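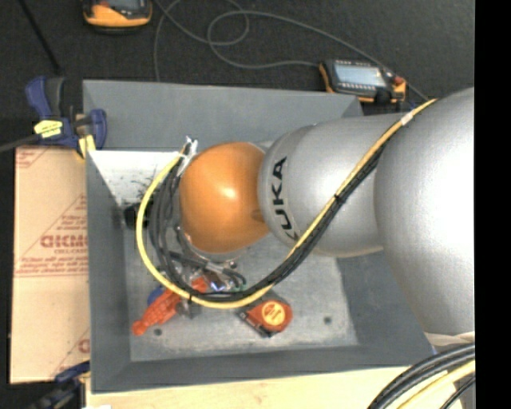

Week 4 is on open bins and the loss of usable space. A bin is sold by its outside dimensions, but what you can put in it depends on the floor and the walls. Straight walls give you nearly the same area at the top as at the bottom. Walls that slope, like the broad ones on the gray bin, give you a wide opening and a smaller floor. Round items also tend to end up against a wall or in a corner, as the black one has, and the last item in a corner is usually the slowest to get out. Keep both points in mind for the exercise.

Terms used this week

Opening: the area at the rim, measured inside.
Floor: the flat area at the bottom, measured inside. Do not include the curve where the wall begins.
Draft: the slope of a wall, from rim to floor.
Dead corner: any corner where an item can rest but cannot easily be gripped from above.

Why walls slope

Molded bins need some draft so they come out of the mold. Many have more than that, so that empties will nest. Nesting saves a lot of room on the return trip. The cost is paid when the bin is full, in floor area and in stability if bins are stacked — a nesting bin usually needs a lid or a bar before another can sit on it.

Worked example

The Rarnville stockroom keeps loose fittings in two types of bin. The Gedska bin has an opening 48 cm long and a floor 45 cm long. The Onishi bin has the same opening but a steeper draft on paper than in practice, and Su-chen Lu's measurements are the ones to use, not the catalog's. Work out the floor area of each from the table handed out in class. Then find how many empties of each type fit in a nested stack 85 cm high, and remember that the first bin counts at full height.

Dead corners

Flat parts can be slid up a sloping wall with one finger. Round parts roll back. Things that help:

Fill to a lower line.
Use a liner with rounded corners.
Tip the bin toward the person picking.
Keep round and flat parts in separate bins.

Tipping works well on a bench and badly on a shelf above shoulder height.

Exercise

Work in pairs. Measure one bin from the cart: opening, floor, depth, and wall length along the slope. Draw the cross section to scale and mark the dead corners. Yae Imai has the tape measures. Hand in one sheet per pair by 14th April.

Reading: Kaneko and Chiba, chapter 9, first half only.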